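Plolico Puts Robot Grippers to Work on the Clekar Line, and I Get My Wrists Back

Culgate, 13 April 2023 -- Hi, I'm Nawal El-Sayed, and I run the assembly floor at Plolico. The office usually writes these announcements, but this time they asked me, so you're getting the shop floor version!

As of this week, the Clekar line has robot grippers doing the pick and place work we used to do by hand. If you've never done that job, picture reaching into a fixture, pulling a part, turning it and setting it down, all shift long. Our old daily count was 1098 parts. Last week's test runs got us to 1584 in a day, and I went home without an ice pack (my husband noticed before I did).

Let me get to the question everybody on my crew asked first. No one is losing a job over this. All 18 of us are staying, and six people have already moved into setup and inspection, with a raise that starts right away. The rest of us will rotate through the same training by August.

Ayman Nseir from Tannous, the company that built the system, spent a lot of time standing next to us before he changed anything. I liked that. He asked which parts we hated picking up, and boy, did we have a list.

"The people on this floor knew where the trouble spots were," Ayman told me. "I'd have missed half of them working from drawings."

We went with blue printed fingers, ribbed on the inside so they give a little when they close on a part.
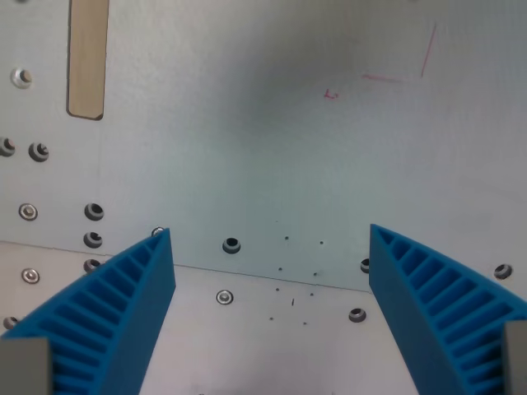

I can swap a pair myself now, and so can anyone who's been through the first training day. It still gets things wrong sometimes, mostly when a part comes in crooked -- and then one of us stops it and straightens things out. We've asked Tannous for a stop button closer to the inspection bench, and Ayman says it's coming with the next update.

Customers and neighbors who want to see the line running can call the Plolico front desk in Culgate to set up a visit. Ask for Nawal. I'll show you around!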